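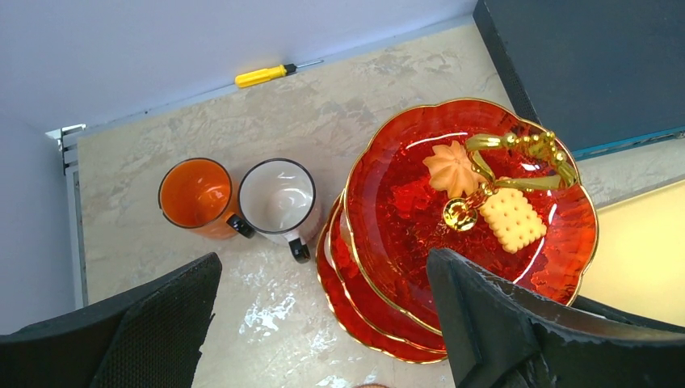 I got to the Tidevia tea room a little before three in the afternoon, which in Lonevport is exactly when everybody else wants a cookie too. The owner waved me over to the counter and kept right on working while we talked (I didn't mind one bit, I was busy looking at the plates!).

They're red glass with wavy gold rims, and she's completely in love with them. "I found them at a flea market in Pleltidport," she told me. "Seventeen miles each way, and I drove home at a crawl with the whole stack on the passenger seat."

I asked why red, when so many places go for plain white. She laughed. "Put a pale butter cookie on a white plate and it disappears. On red it looks like a present. Plus the gold catches the light from the window, and people start talking about their grandmothers."

The mugs are another story. She has never owned a matching set and doesn't want one. "Orange, white, whatever I like that week. Regulars pick a favorite, and then they get grumpy if somebody else has it." Black handles are her weakness, she says - they don't show tea stains.

We got onto the baking next. The piped cookies come from a recipe she has been fussing with for 22 years, and she still chills the dough overnight. "My oven runs hot on the left. I turn the tray halfway and I stay in the room. No phone calls."

Donuts came later, after customers kept asking. She likes to serve them right alongside the cookies, with woven coasters close by for the cups. 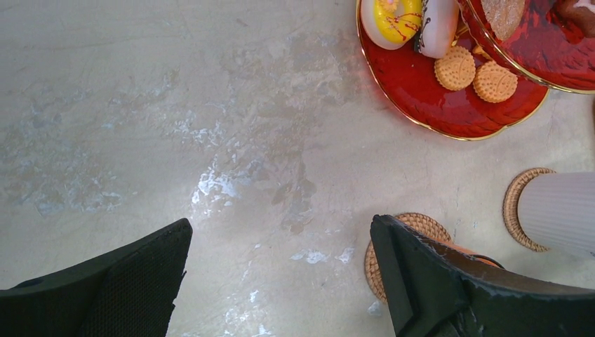
On setting a table for company

I wanted tips for my own kitchen, of course. "Put the sweet things out first and the cups last," she said. "Then sit down! Folks won't relax while you're still running around with a dish towel."

Before I left she wrapped up two cookies for my drive. They made it as far as the first stoplight.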